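2025-12-30

What a day! I've been grinning since lunch, which is odd for someone who spent most of it chasing a fault, but this was a good one. Arm two has been stopping dead for a week, always with the same joint speed alarm, and I was starting to think we had a bad brake. We don't. It's our own code, and I can't remember the last time I was so pleased to be to blame.

Obed and I had both pendants out on the white desk so we could read the logs next to each other. His arm was clean. Mine had 31 alarms since the last restart, and every single one came right after a retract move.

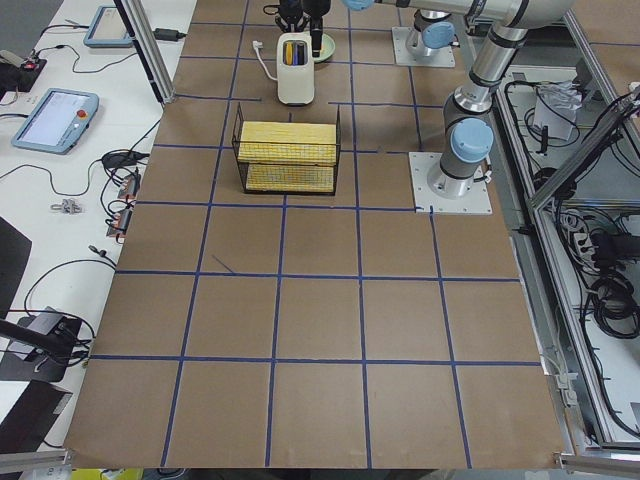 Can the arm hurt somebody when it faults like that? So far it has only locked in place, but a sudden stop can still fling whatever the gripper is holding, so hands stay off the table until the pendant shows the motors are off.

Anyway, the log. Iddrisu had the idea of plotting wrist angle against time, and there it was – a jump of nearly half a turn between two points that should have been neighbors. The planner we call Gravden was picking a different elbow pose partway through the path. Both poses put the fingers in the same spot, so it looked fine in the simulator. The real arm tried to get from one to the other in no time at all, and the controller quite rightly said no. Good controller!

We went over to the toaster task next, slow speed, one finger on the stop button the whole time.
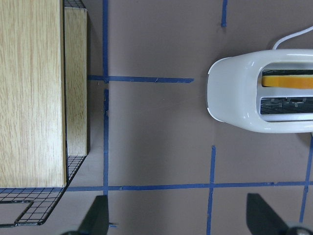 I stepped through it point by point and wrote down the joint values by hand, like in school. At point 42 the flip showed up again, plain as anything. Kurniawati read the numbers back to me twice so I couldn't fool myself. Then she found the setting: someone (me, last February, it's in the change notes with my name on it) had turned off the check that keeps the elbow on one side. 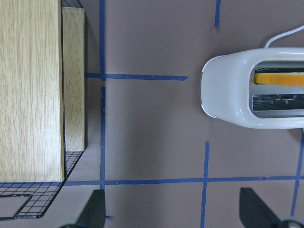 I turned the check back on and ran the retract at quarter speed, then half. No alarm either time. Full speed waits for tomorrow. Ekow wants to be there for it, and he wants a test that rejects any path with a flip in it before it ever reaches the arm. I love that. I've already started writing it, and it's past ten and I still haven't had dinner.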